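How I finally learned to back up my photos (and how you can do it in an afternoon)

I lost a whole summer of pictures once. My old laptop gave up on a train, and with it went a camping trip, my niece's first birthday and a very good photo of a heron. So when people ask me how I keep my pictures safe now, I get a bit evangelical. Sorry in advance!

You'll need your computer, two external drives and a pot of tea. The drives don't have to match. Mine are both second-hand and one of them has a dent in it, and they've been fine for years.

Step 1: Get everything into one place

Make one folder on your computer and call it something obvious. Mine is called Pudach, after a village we used to stay in, so ignore my advice about obvious names. Now go round and collect your pictures from everywhere: phone, camera cards, the downloads folder, that memory stick in the kitchen drawer. Copy them, don't move them. You want the originals left alone until the very end.

I had 4000 pictures the first time I did this, and it took most of a wet October afternoon. Put the radio on.

Step 2: Sort by year, then stop

Inside the big folder, make a folder for each year, and inside each year a folder for anything that feels like an event. I write the month as a number first so they line up properly, so "06 Kurian wedding" comes before "08 seaside". Anything that doesn't belong to an event goes into a folder called "bits". My bits folders are enormous and full of things I'd never print but would be sad to lose.

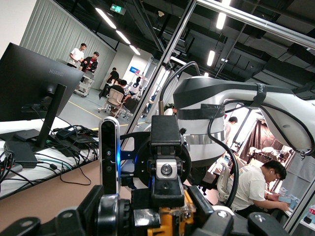
A gripper and a white and grey arm.

Don't start deleting yet. I know it's tempting, but you'll slow right down and start looking at old haircuts. The only thing I clear out at this stage is exact duplicates. Sort the folder by file size and the twins usually end up sitting next to each other. Open both before you bin one, though — I once threw away 9 perfectly good pictures that only happened to be the same size.

Step 3: Copy to drive one

Plug in the first drive and drag the whole folder across. Go and have lunch. When it's finished, right-click on both folders and compare the number of files. If one says 331 and the other says 330, something's been missed, so go year by year until you find the gap.

Step 4: Copy to drive two, and send it away

Do the same again with the second drive, copying from the computer and not from drive one. Then get that second drive out of your house! Mine lives with my friend Annapurna Joseph, in a biscuit tin, and hers lives in my wardrobe. We swap them back every few months over coffee, top them up and swap again.

Step 5: Test it

Pick a few pictures at random from each drive and open them full size. Try a video too, and let it play to the end. If you've got an old folder you really care about, open a few more from that one.

After that it's just topping up. I do mine whenever I've got 200 or so new ones on my phone, usually in the evening with something silly on telly. Write the month on a bit of masking tape and stick it to the drive so you know when you last did it.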